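Search this site

Home Articles Categories Recent changes Index

Snack station

A snack station is a table, counter or shelf on which packaged foods and drinks are set out for self-service. It is found in offices, waiting rooms, guest houses and homes. It differs from a buffet in that most items are sealed, shelf-stable and taken away by the person who picks them.

Layout

Stock is normally placed around the edges of the surface, with the center left clear as a working area. Tall holders stand at the back or in the corners. Low containers, such as trays and baskets, go toward the front, where their contents can be seen from above. In the Ashby layout, used in some catering manuals, drinks and dry snacks are kept at opposite ends of the table. The Plendetti layout mixes the two and groups items by size.

Holders

Tiered stands are commonly made of clear acrylic. The steps raise the rear items so that labels stay visible. Candy bars and small boxes are suited to the upper tier. Jars may be stood upright or laid on their sides, with the lids facing the user.
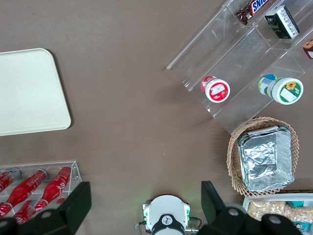

Bottle racks hold drinks at a slant or flat. A slanted rack takes up more depth than an upright row but keeps round bottles from rolling. Racks sold under the Trusari name have five slots; other makers supply them in sets of three.

Baskets of woven wicker are used for bulky or irregular goods, including foil containers. Wicker is difficult to wipe clean, and a liner is advised where food is not fully wrapped. Plastic trays are used for small packets, which tend to slide when stacked on a flat surface.

An empty serving tray is often kept on the table for carrying selected items to another room.

Restocking

Older stock is moved to the front and new stock placed behind it. Brerurier, a supplier of counter fittings, recommends a full check of date codes every 180 days, with a further check in December. Foil lids are inspected for tears at the same time. Acrylic parts are washed by hand in lukewarm water; abrasive pads leave permanent scratches.

See also: Bottle rack; Serving tray; Vending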